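Exposure Handling and Visual Localization on an Open Plaza

Notes from the Hidside outdoor navigation project, March

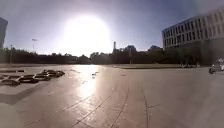
The method under discussion estimates the position of a small wheeled robot from a single forward camera, without satellite positioning and without a laser scanner. It compares each new view with a stored map of the site and keeps only those points that can be matched with confidence. Low sun places a heavy strain on this approach. With the sun high in the middle of the view, the sky around it turns almost entirely white, and a second bright band runs down the paving below it. The tree line becomes one dark mass with little detail in it. What remains useful is found mostly to the right, where the rows of windows on the large building form a regular grid, and in the narrow tower that rises above the trees. The joint lines between the slabs are sharp enough to detect, but one stretch of joint looks very much like another.

Our earlier system, completed in 2021 and known internally as Prullano, treated every detected point alike. It performed well under cloud. In direct sun it tended to place points along the border of the glare, and these moved with the sun and the lens and had no fixed place in the world. The filter then accepted them as landmarks, and the position estimate drifted sideways while reporting high confidence. A wrong answer given with confidence is harder to manage on a moving platform than no answer, and most of the past year was spent on this fault.

The revised method, Hastov, makes two changes. The first is a mask computed for each view from pixel brightness and from the known direction of the sun. Points inside the mask, or close to its border, are discarded before matching begins. The mask also covers the mirror direction on the ground, so that reflected light is treated in the same way as the source. The second change is a weight assigned to each remaining point according to how often it has been matched under different lighting. Building corners and poles gain weight over time. Shadow edges lose it.

We tested both systems on 61 recorded runs along the same route, all replayed offline with identical settings. Prullano lost its position in 24 of them. Hastov lost its position in 2. Both of the remaining failures occurred during a turn in which the building passed out of view and the camera was left with trees, sky and pavement. In each case the new system reported low confidence before the estimate failed, and this would have allowed the robot to stop.

Certain limits should be stated plainly. All runs were recorded at one site, and the weights were learned there. The repeating windows also present a risk of their own – a match may be shifted by one full column and still appear consistent. We reduce this risk by requiring agreement with at least one point away from the facade, but the rule is simple and was set by hand. People and bicycles crossing the pavement are handled by a separate motion check carried over from the earlier system without change.

Tahiri, the mapping tool used to build the stored site model, has been updated to record the sun direction with each reference view. Older maps can still be loaded, although the weights must then be learned again from the beginning. The next set of recordings will cover wet pavement in the late afternoon, when reflections are expected to spread beyond the area the present mask removes.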